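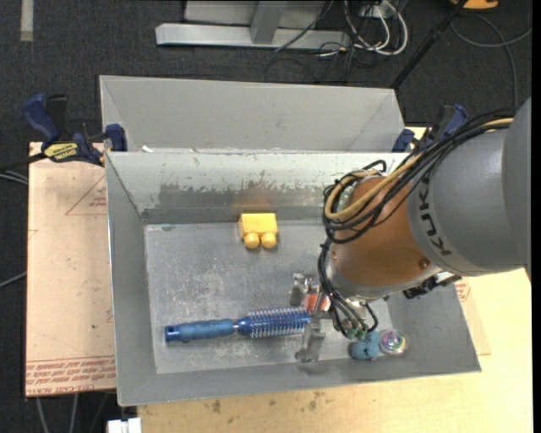
Attachment 1: gray bin on wooden tabletop, second bin behind.

Ticket: Label printer drops off network at Homden site
Opened by: Wendy Birkett
Assigned to: Shona Brunton
Priority: Normal
Status: Monitoring

Reported problem
Stock labels sent from the Goretti inventory client stay in the queue with status "Printer offline". Power cycling the printer restores service until the next long idle period. First seen in August after the office switch was replaced. Bin labels and shelf labels are both affected.

Environment
Printer on wired Ethernet, address assigned by DHCP. Switch port set to auto. Print server is Tamihana, which also serves the Bendell office. No faults reported from Bendell.

Log
27th September - Pulled switch logs. Port 16 renegotiates from 1000 to 100 when the printer enters sleep mode, then stays down on wake. Cable swapped, no change.

Next entry, SB - Fixed port 16 at 100 full duplex on both ends. Printer woke normally after lunch. Queue still showed offline. Print server was holding an old address for the printer.

SB - Added DHCP reservation ending in .75 and recreated the port on Tamihana using that address. Turned off SNMP status on the port. Cleared 16 stuck jobs. Test label printed.

WB - Labels are printing, but the text sits too low and the bottom line of the barcode number is missing.

SB - New queue had picked up the default label size. Copied the size and top offset from the Bendell queue. Please reprint one shelf label and one bin label and confirm.

WB - Both fine. Left idle overnight, first job in the morning went through.

Open items
Firmware on the printer is one release behind. Update to be done outside stock count hours - Wendy to supply a time.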